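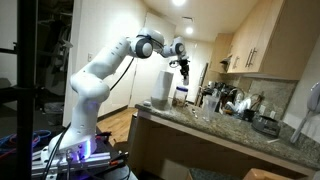

Pravmont Man's Kitchen Robot Passes 1022 Attempts

April 30, 2021

A home-built robot setup in Pravmont has now made 1022 tries at picking small things up off a kitchen counter, and its owner has put the full log online for other hobbyists to use.

Mesfin Gebreyes started the project, which he calls Zokance, some 18 months ago. It consists of a white arm on a platform of aluminum extrusion, a black gripper, a camera mounted near the gripper, and a long trail of cable. He bought the arm secondhand. The platform, the gripper mounts, the wiring and the software that ties it all together are his own work.

The job Zokance is meant to do is simple to state. It looks down at an object on the counter, decides where to put its two fingers, closes them, lifts the object and sets it down again a short way off. A try counts as good only if the object ends up standing the way it started. By that rule, 632 of the 1022 tries in the log were good.

"I was hoping for better by now," Gebreyes said. "But the early ones drag it down a lot. The first couple of hundred were mostly me finding out that a screw had worked loose."

Gebreyes repairs office printers for a living and had not worked with robot arms before. He said the printer work helped more than he had expected, mainly with cables. Anything that moves back and forth thousands of times will wear through a wire if the wire is pulled tight at either end of the travel. On Zokance, a thin black cable hangs in a loop from the upper part of the arm to the lower links. He tried a tighter route first, with clips along each segment, and went through two cables before he gave up on it.

The gripper has been rebuilt more than anything else. The first version had soft pads glued to the fingers. The pads held well, but they hid the tips of the fingers from the camera, and the software kept guessing wrong about how far apart they were. The present one has plain matte black fingers fixed with screws, and he checks the screws before each session. He keeps the old versions in a drawer, and has gone back to one of them twice when a new design did worse.

Most of the testing is done over granite, because that is what the counter is made of. Speckled stone turned out to be a hard surface for the camera. Dark spots in the pattern can look like the edge of something small, and the polish throws back light from the ceiling. In the early sessions the arm would sometimes reach for a bare patch of stone. Gebreyes thought about laying a plain sheet over the counter and decided against it.

"If it only works on a gray mat, then I have built something for gray mats," he said.

He dealt with part of the problem by having the software take two views from slightly different heights and compare them. A spot in the stone stays flat between the two views, while a real object shifts. That change took four evenings to write and did more for the results than any of the work on the gripper. Glare is still a trouble, and so is the shadow that the arm casts over whatever it is reaching for. White objects are easiest to find in that shadow. Dark ones are often missed.

The test objects are ordinary household things, chosen to be light and hard to break. Small white cases of the sort that earbuds come in have been used a great deal. They are smooth and rounded, and they tip over if the fingers meet them unevenly, so a small error in position shows up right away.

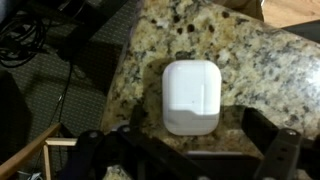 How much force does the gripper use when it closes?

It uses as little as Gebreyes can get away with. The motor that drives the fingers reports how much current it is drawing, and the software stops the fingers as soon as that number goes above a set level. He picked the level by closing the gripper on paper cups until they stopped creasing. Heavier objects need a firmer grip, and for those he changes the setting by hand before the session starts.

Some of the parts came from Xiao, a small electronics shop in Pravmont that also runs a shared workshop in its back room. Gebreyes cut and drilled the aluminum there, and it was another member who suggested bolting the arm to a platform that could be moved, so that the kitchen could still be used for cooking. Moving it has a cost. Each time the platform goes back into place it sits a little differently, and the arm has to be lined up with the counter again before it can work. Gebreyes does this by touching the gripper down at several known points and letting the software work out the difference. When he skips the step, the fingers come down to one side of the object, and he has a few dozen failed tries in the log to show for it.

The arm runs at a slow setting at all times. It can move a good deal faster, but Gebreyes said he has no wish to find out what that does to a granite edge or to a hand. A stop button on a long lead stays within his reach during every session, and he does not run the arm when he is out of the room. He also turned down the idea of letting it work overnight, which would have made the log grow much more quickly.

The log lists each try with the object, the time, the grip setting and the outcome, along with a short note where something went wrong. Many of the notes are brief. "Lid opened" appears often. So does "moved platform, forgot to line up." One entry from October says only "sun." That was the month when low afternoon light began to come through the house and cross the counter, and for a while he ran sessions only after dark.

Stestell, a monthly newsletter for hobby builders, printed a page on the project this spring, and Gebreyes said he has had a steady run of questions since then. Most are about the camera. A few people have asked whether they could build the same thing with a cheaper arm. He thinks they could, as long as the arm returns to the same spot each time it is told to. An arm that lands a little off in the same direction every time can be corrected in software – one that lands somewhere new each time cannot.

He has also been asked for drawings of the gripper mounts. Those are being tidied up and will be added to the log page when they are finished. The drawings he works from now are in pencil, with changes written over one another, and he said he would not wish them on anyone.

Next on his list is clear plastic. Cups and jars made of it are very hard for the camera to pick out against the stone, and so far the arm has been tried on them only a handful of times, with poor results. He plans to test a small lamp set low and to one side, which should put a bright line along the rim of a cup. If that fails he will look at a second camera, fixed in place above the counter.

After that he would like the arm to put things away, starting with a single spoon into a drawer that has been left open. He gave no date for it.

Builders who want to see the setup can leave their names at the Xiao front desk. Visits are kept to small groups, in the evening, and the platform will be brought to the back room if enough people sign up. The log can be copied and used freely, and corrections are welcome at the address on its first page.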